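4.2 Open-day demonstration

The system was shown to the public on a Saturday in March at the Birkow laboratory, during the open day organized with Onard. Visitors entered in groups of 24 and stayed for one full run of the cup-transfer task. Each group first watched the run in simulation on a wall display and then moved to the cell itself, where the same controller was used without changes to its settings.

Before each run, Thilini Dewan explained the task and the stopping rules. The policy had been trained on 2,000 simulated episodes, and a further 300 were held back for testing. Randomized starting positions were turned off for the day so that all groups would see the same task. Runs were started by a member of staff – visitors did not operate the controller – and the area behind the cell was closed at all times.

Questions were collected on paper at the exit. Most concerned speed and safety. Several visitors asked why the arm slowed down before letting go of a cup. The release height is a fixed value in the controller, and the approach speed is reduced over the last part of the descent. A smaller group asked whether the second arm was needed for this task. It is not used during the transfer and is kept in the model so that later two-arm tasks can share one setup.

Figure 3 shows the simulated transfer, with a cup held over the blue bin and three cups in the rack on the round tray.

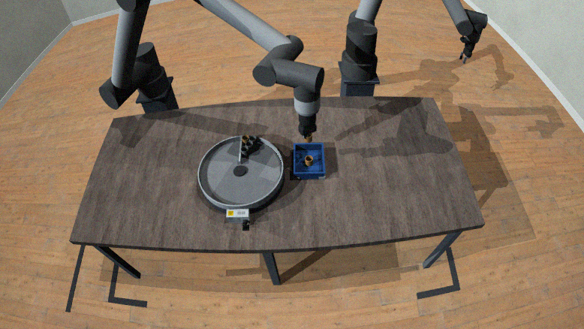
Elis Morris objected that a simulated run shown first may lead visitors to expect the same smoothness from the hardware, and suggested that the order be reversed at the next open day. We agree that the order may have shaped the written questions. The Wusside demonstration will therefore begin at the cell, with the display shown afterward.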